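Put in two weeks with the Nerkadus handheld gripper kit and said I'd post notes. Thread.

1/ We bought the two-unit set. It ships in one hard case with two grippers, two head straps, cables, a charger and a bag of spare finger pads. The paper manual covers charging and not much else. The rest is on their site, and the site is slow.

2/ Price was $2766 for the set, plus $272 for the extra pads and a second charger. Jendier quoted us less for a single unit with no head camera. We wanted both views, so that settled it.

3/ Setup took most of a morning. Pairing the first gripper was fine. The second one needed a firmware update before the app would see it. Chia-jung Peng found the fix in a forum post. Support sent us the same link the next day.
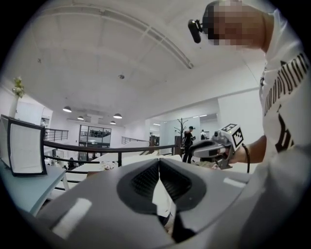 4/ Grip is the part I like best. The fingers close evenly and the trigger has a light pull, so my hand doesn't ache after an hour. The inner pads are ribbed, and they hold a pen or a mug handle well. Thin cardboard slides a bit. The marker cube sits on top of the body, so you learn to keep your other arm out of its way. The cable loops down past the wrist. I'd like it six inches shorter.

5/ Head strap: okay. The camera is small and I stop noticing it, but the strap slips on short hair. Sanaa Ragab wears a thin headband under it and has had no trouble.

6/ We have 633 recordings so far. Most lost takes were my fault, from starting to move before the beep. A few were tracking dropouts when I turned too fast. The app flags those, and you can delete them on the spot.

7/ Upload is the weak point. It wants to send everything at once, and if the connection drops it starts the whole batch over. Chang-ho So wrote a script that splits the batches. I'll ask him if I can share it.

8/ Battery is fine for a half day. Charge at lunch.

9/ Would I buy it again? Yes, for tabletop work. For anything heavy, no. The fingers flex under a full water bottle and you can feel it in the handle.

10/ Noeline Waaka asked if it works with the older Chu mounts. It does, but you need the adapter plate, sold separately. Ours hasn't come yet.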